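Flullell Tabletop Recorder, version 2 – a review after 531 demonstrations

I bought a license for Flullell in order to collect demonstrations for our small pick-and-place policy. Before, my colleague Ekow Amoah and I used Masoda, which has better physics but a very tiring menu. With Flullell the first recording was saved 20 minutes after installation.

The scene editor is the best part. You choose objects, set how much they may move between episodes, and it makes a new layout each time. Our tissue box and blue toy car often come very near to each other, and such layouts are useful to us, as the policy must learn to choose between neighbors.

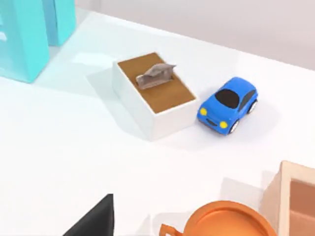

Masoda users' corner, Kawaguchi – May

Two things I did not like. The replay tool loses the names of episodes when you delete one from the middle, so I keep my own list. And the shadows are always soft. For a policy that will later work under a strong lamp, I would want a harder light too.

Export is good. A set of 3000 episodes from Maite Goicoechea, made on the same version, opened on my computer without any change.

I give it four stars of five. For a team with no simulation engineer I recommend it, but ask first for the trial license.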